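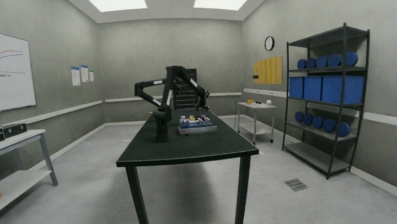 Matte dark paint on a work table, what sheen and how long before I can use it? I have a birch plywood top, 30 inches wide, sanded to 220 and primed. I want a flat charcoal like the tabletop in the picture, with thin dark legs to match. The can (Gajdoš waterborne enamel) says dry in four hours but gives no cure time.

posted Saturday, December 26, 2020

Dalibor Bartoš
Dry to touch and cured are separate numbers. Most waterborne enamels need 30 days at room temperature for full hardness. Light use is fine after a week. Do not clamp anything to the top before then, and do not leave a vise sitting on it. The base will bond to soft paint and pull it off.

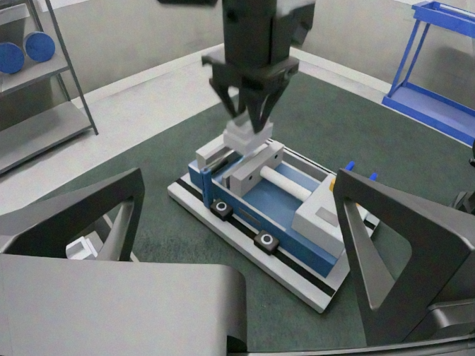 Bench vise, blue body, gray jaws

If you have to clamp early, put wax paper under the contact points. Two thin coats cure faster than one thick coat.

Hélène Sutherland
Agree on the 30 days. On sheen, dead flat shows hand grease and burnishes where you rub it. 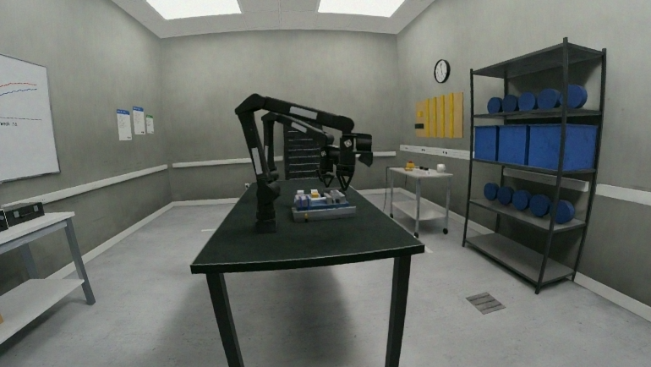 Satin is easier to wipe down. If you insist on flat, add a matte clear coat and test it on scrap first.

Virnden
just use floor paint, mine is fine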